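Gripper setup in the simulator - Gresdale cell
Sep 21, 2025
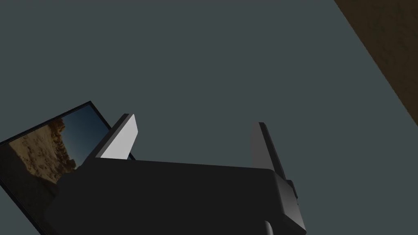
Simulated wrist view. Fingers open, no part between them.

The Gresdale cell has a two-finger gripper on a single arm, and its model in the simulator is kept by the same people who look after the hardware. When a finger is changed on the arm, the model is changed the same day. These notes go with the gallery and cover the model as it stands after the finger swap. The earlier set, from March, used the short fingers and should not be used for reference.

Model and geometry
The housing is a simple block with one rounded corner. Fillets, screw heads and cable clips were left out of the Bomarwood export to keep the collision mesh small. The visual mesh and the collision mesh share one origin at the wrist flange. If they are edited separately, check both before saving.

Fingers
Each finger is its own body on its own sliding joint. The right joint mimics the left with the sign reversed. Stroke is 8 mm per side, set in the joint limits and again in the controller file. The two values have to match. With a larger value in the controller, the fingers press against the stop and the position error never clears, which the fault log reports as a grip on a part.

Camera
The wrist camera is fixed to the flange and looks out along the fingers. Both fingers have to stay in view at full opening. Anežka Charvát set the present mount offset from measurements on the arm, and it is stored with the tool definition - do not move it to the arm definition, or it will be lost at the next tool change.

Light
One directional light, no fill. The inner face of the left finger comes out much brighter than the rest of the tool. Exposure is locked, so any threshold tuned on these views should be checked again on the real camera.

Background
Large surfaces are flat gray. The textured items are left over from the Costska room file and have no collision shape. They can stay.

Checks after a finger change
Home the gripper, then open and close it 2 times at low speed.
Compare the reported opening with a gauge block on the arm and with the joint readout in the simulator.
Reload the tool definition and confirm the camera offset.
Save under a new revision number. Old revisions go in the Tóth folder and are not overwritten.

Open items: friction on the finger pads is still the default value, and the mass of the housing is taken from the data sheet without the cable.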